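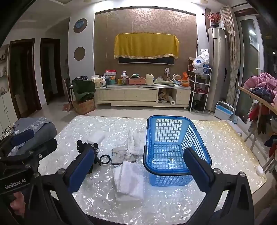
Figure 3. Living room of one household in the Plellier study, with an empty laundry basket on the table and folded and crumpled textiles beside it.

4.2 The table as a place of sorting

In the homes we studied, the laundry did not go directly from the drying place to the wardrobe. It usually stopped on a table in the living room, and there it met other objects of the household. We call this stop the "middle station". From the 1352 photographs of our collection, 600 were taken in living rooms, and the present section is based on these only.

Figure 3 is a good illustration of the middle station. The blue plastic basket is empty, while a folded white towel and a grey folded cloth lie to the left of it. A second white cloth is crumpled. We coded this kind of table as "mixed state", which means that folded and unfolded textiles are present at the same time. The same table also carries a small sponge and a bunch of keys with a black plush toy. Such small objects were coded separately under "carried items", following the list in Appendix B.

The distance between the drying place and the table was of interest to us from the beginning. In the household of Figure 3, a wooden drying rack with a pile of pink and coloured clothes stands in the same room as the table. In the interviews, residents with this arrangement told us that they fold in short periods, often between two other tasks. Residents of the Brodix flats, where the rack is mostly kept on the balcony, preferred to bring everything inside at once and fold it in one sitting.

A second point concerns the surfaces near the table. The top of the TV cabinet in Figure 3 holds many household items, among them a pink lidded box, a white plastic jug and an orange bottle. We found that a full cabinet makes the table more important, as it leaves little other space at a comfortable height for putting down a folded pile. Chairs and cushions were used as a second choice. In 9 households of the November visits the basket itself was used as storage, and the clean clothes were taken from it day by day.

Our coding does not say how long a basket stays on the table. For this question we use the diaries, which were kept by 50 residents and are treated in Section 4.3.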